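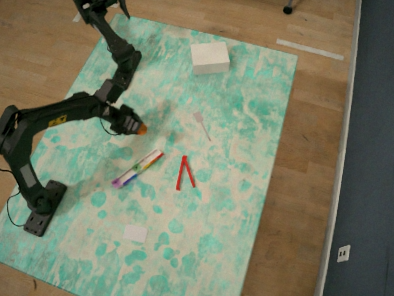 Reading time: two minutes

Notice to Passengers of the Parnenness Ferry

The Evlow Harbor Office wishes to inform passengers that the 6 o'clock crossing to Parnenness will continue until further notice. Letters received since March have asked whether the service remains necessary. The Office has considered these letters and replies to them together.

It is accepted that the last household left Parnenness before the present boat was built. It is also accepted that the landing there has no lamp, and that the waiting room has been without a roof for 31 years. The crossing was nevertheless established by deed, and the deed provides that it shall run for as long as a passenger presents a ticket for the return journey.

A ticket has been presented every evening. It is left on the rail at the Parnenness landing, under a flat stone, and is of the old brown type printed at Sowah. The crew have been instructed to punch it, to wait the customary time with the gate open, and to close the gate when the boat settles in the water. They are not required to speak. Several have chosen to say good evening, and the Office has no objection.

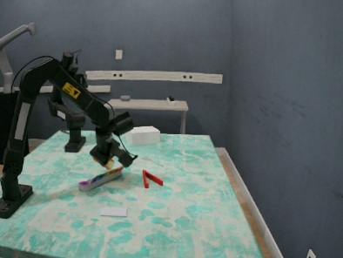
Turquoise-green over pale cream.

Passengers traveling for pleasure are asked to leave the bench on the port side clear on the return leg. The bench seats 6. On most evenings one place would be enough, but on the night of 8th October the boat sat so low that the mate put out the second rope, and the whole bench was needed, and the deck behind it.

The fare has not been raised. A proposal to charge the Mernico rate was withdrawn after the coins left with the ticket were found to match the new amount, which had not yet been announced.

Persons who believe that a relative may be using the service may apply in writing to the Office. The Office holds 32 such applications. It cannot confirm who has traveled, as no names are taken at the gate. It can confirm that those who come over do not go back by the morning boat, and that the street lamps between the quay and Chapel Hill are now left burning until daylight at the Office's expense.

Applicants are advised to leave a door unlocked.

Lost property may be collected from the ticket window between crossings. Wet coats cannot be stored.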